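Care of a tiled entrance with brick-pattern surround
Household and Premises Care - Floors and Thresholds

Posted by Anitha Pillai

I am writing on behalf of the residents of a small building in Bustamante, where I am responsible for the upkeep of the shared ground-floor rooms. The building dates from 1881, although the floor in question is much more recent. I would be grateful for advice on the daily sweeping of one entrance.

The area is laid with large square terracotta-colored tiles. On either side of the opening there is a pillar with a red brick pattern and white joints, and the adjoining room has a light grey floor covering. Paper litter is the principal difficulty. Wrappers and torn scraps collect on the tiles, and smaller crumbs settle in the grout lines, where the broom passes over them.
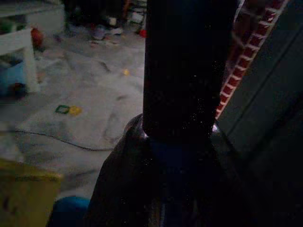
The room beside the entrance is used by families during the afternoon, and small items are sometimes left on the floor there. Our present written instruction directs that the adjoining room be attended to first and the tiles second. Some residents have asked that this order be reversed, on the ground that the tiles are the first thing a visitor sees.

The equipment kept for the purpose consists of a broom with green bristles, a long-handled dustpan, a spare brush and a blue bucket. I should like to know the following. Is the dustpan to be held still while the broom is moved, or should both be moved together? Should the bucket stand on the tiles during the work? Is it advisable to wet the floor before sweeping in order to keep down dust? Finally, is there a suitable way to clear the grout lines without purchasing a machine? We have received a quotation from Hulleo for a floor-care service at 300 per month, and the residents would prefer to avoid that expense if the work can be done properly by hand.
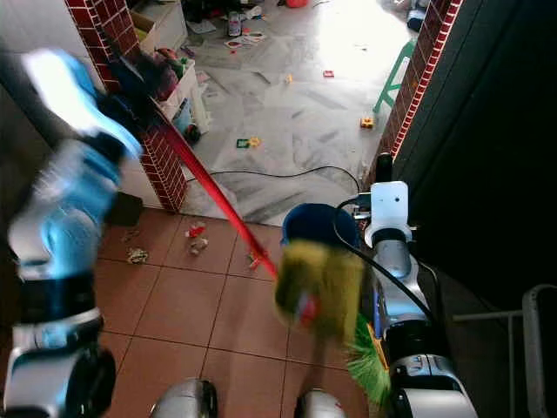
Litter on the entrance tiles, with the broom and bucket at hand.

The tiles were sealed when they were laid, according to the papers left by the previous manager, but no record was kept of the product. I mention this in case it affects the answer.

Posted by Mohandas Fernandes

I supervised the cleaning of public rooms at Vostbridge for a number of years and have written instructions for floors of this kind. My recommendations follow.

Large paper should be picked up by hand before the broom is used. A crumpled wrapper rides ahead of the bristles and drops crumbs along the way, and a flat scrap tends to stick to the tile and be missed. One person can clear the larger pieces from an entrance in a minute or two.

Sweeping should begin at the pillars. Set the broom close against the foot of each one and draw it outward with short strokes toward the middle of the tiled area. Long strokes throw light material back through the doorway. Once the litter has been brought together in one place, change to the dustpan.
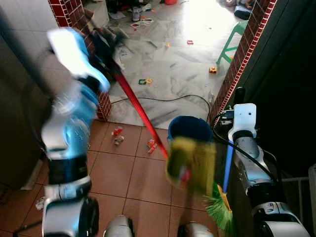

With regard to the bucket, I would keep it at the edge of the tiles, within reach but outside the line of sweeping. A bucket in the middle of the floor must be moved at least once, and there is usually a ring of dirt left where it stood. It should be dry inside if it is to receive paper.

The floor should not be wetted first. Water carries fine dust into the grout and turns it to a paste, and damp paper breaks apart under the bristles. Sweep dry, remove everything, and then wash with a damp mop if washing is due. On a sealed terracotta floor, plain warm water with a small amount of neutral cleaner is sufficient. Vinegar and other acids should be avoided on cement grout.

As the previous sealer is unknown, place a few drops of water on a tile in a corner and leave them for several minutes. If the tile darkens, the seal has probably worn thin at that point. I would test 3 tiles in different parts of the entrance before drawing any conclusion, for wear is heaviest along the path people walk.

The dustpan is held still. Its front edge should lie flat against the tile, preferably across the grout lines and not along them, and the litter brought in with light strokes.
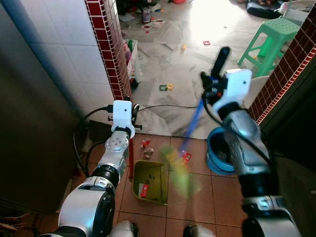

When the first load has been collected, draw the pan back by the width of a hand and sweep again over the line of dust that remains at its front edge. Two or three repetitions are normally required. Lift the pan level and tip it slowly into the bucket, particularly if there is fine grit lying with the paper.

Grout lines can be cleared with a stiff hand brush, worked along the joint and never across it. Once a week is enough for most entrances. I would not engage an outside service for this purpose. The order of the rooms is a matter of judgment, but your present instruction is sound - litter carried out of the adjoining room would otherwise land on clean tiles.

Posted by Gurkach Residents Desk

We agree with the reply above regarding water. Our own entrance has similar tiles, and the joints darkened considerably after a season of daily mopping.

We would add that a larger mat in the doorway reduces grit. Ours is shaken outdoors each morning at 8. A waste bin placed near the door also had a noticeable effect on the amount of paper, although it must be emptied regularly.

Follow-up posted by Anitha Pillai

I thank both contributors. The instruction has been amended to state that larger paper is to be picked up by hand and that the floor is to be swept dry. The water test was carried out on 3 tiles, and the one nearest the doorway darkened. The matter of resealing will be placed before the residents in August. Advice on sealers that can be applied over an unknown earlier product would be welcome.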